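Equipment Room and Repair Bench: Inspection Checklist with Comments

Site: Buvel building, ground floor
Inspected for: Plondon
Period: February 2025
Previous inspection: August

Ratings: OK = meets requirement. C = meets requirement, comment applies. A = action required.

1. Access and exits

1.1 Main door closes and latches without assistance. C
Closer is slow over the last part of its travel. It latched on every attempt. Adjust the closing speed at the next visit.

1.2 Exit route clear to full door width. A
Flattened cartons were stacked against the wall beside the rear door. The door opens, but the stack can slide into its path. Remove, and mark the floor area as no storage.

1.3 Exit sign lit on normal and backup supply. OK

1.4 Access list posted and current. A
List on the door still shows the layout from before the partition was moved. Replace with the current sheet.

2. Fire protection

2.1 Extinguishers present, sealed, gauge in range. OK
There are 3 units, all of a type suited to energized equipment.

2.2 Extinguisher tags signed for the current cycle. C
Tag on the unit nearest the bench is legible but torn at the hole. Reattach.

2.3 Detector heads free of covers and dust. OK

2.4 Cable openings in walls sealed. A
The opening above the cable tray on the corridor side has been reopened for new data lines and left with loose fill only. The fill isn't a rated seal. Carried over from August, when it was noted as work in progress. Close it with rated material and label the seal.

2.5 Packing material kept out of the equipment room. C
None in the room itself. See 1.2 for the rear door.

3. Electrical

3.1 Panel door closes, directory complete. C
Two circuits are labeled "spare" but are switched on and carry load. Trace and relabel.

3.2 Working clearance in front of panel kept free. OK

3.3 Power strips not connected in series. A
One strip on the bench feeds another below it. Install an additional wall outlet or a single longer strip with overload protection.

3.4 Cords free of cuts, tape repairs and crushed sections. OK

3.5 Ground-fault outlets trip on test button. OK

3.6 Bonding of racks and tray. OK
Readings are in the log. No change that needs explaining against August.

4. Batteries and backup power

4.1 Battery cabinet ventilated. OK

4.2 Terminals clean, covers in place. C
Light deposit on one terminal post. Clean and check again in a month.

4.3 Operating hours recorded. OK
Backup unit counter reads 2,655. The Sestum service label on the cabinet gives the next service interval in hours. Copy that figure into the log so that the two can be compared without opening the cabinet.

4.4 Removed batteries stored with terminals protected. A
Several small cells were in an open tray with bare contacts. Tape the contacts and move them to the collection box.

5. Temperature and air

5.1 Intake temperature within set limit. OK

5.2 Relative humidity within set limit. OK

5.3 Air filters within replacement date. C
Filters are in date, but the spare set has been used and not reordered.

5.4 Floor drain and condensate line clear. OK

6. Racks and storage

6.1 Racks anchored. OK

6.2 Shelf load posted and respected. C
Posted limit is 300 lb per shelf. Heaviest items are on the second shelf from the top. Within the limit, but they should be moved to the bottom shelf.

6.3 Asset register matches labels. C
The register has 89 entries. Those sampled agreed with the labels. The Matoušek cabinet is listed under its old room number.

7. Repair bench

7.1 Bench mat connected to common ground point. OK

7.2 Wrist strap tester working, results logged. A
Tester works. The log has gaps of more than a week.

7.3 Boards with covers removed are isolated from supply before work. C
The written procedure covers this for complete units but is silent on boards powered from a bench supply. Add a line.

7.4 Heatsinks and covers checked for sharp edges before handling. C
Cut-resistant gloves are available in one size only. Order a second size.

7.5 Loose screws collected before power is applied. OK
Magnetic tray in use.

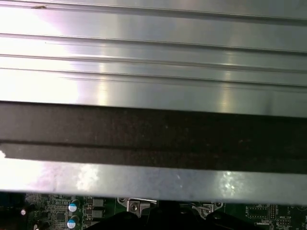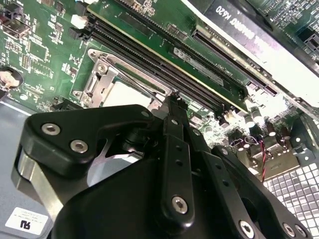 Plondon replied that items 1.2, 1.4 and 4.4 had been closed the same week, and asked whether 2.4 could stay open until the remaining data lines were pulled, as a rated seal would have to be broken again for them. The answer given was that a removable rated pillow seal is acceptable in the meantime, provided it is labeled and checked after each cable pull.

Item 3.3 is to be closed before the bench is next used with more than one supply. Items 2.4 and 7.2 will be rechecked on the follow-up visit.

Related items
Battery Cabinet Monthly Check Sheet
Cable Penetration Log: How to Fill It In
Equipment Room Inspection, August
Extinguisher Tag Replacement
Static Control at the Bench: Short Form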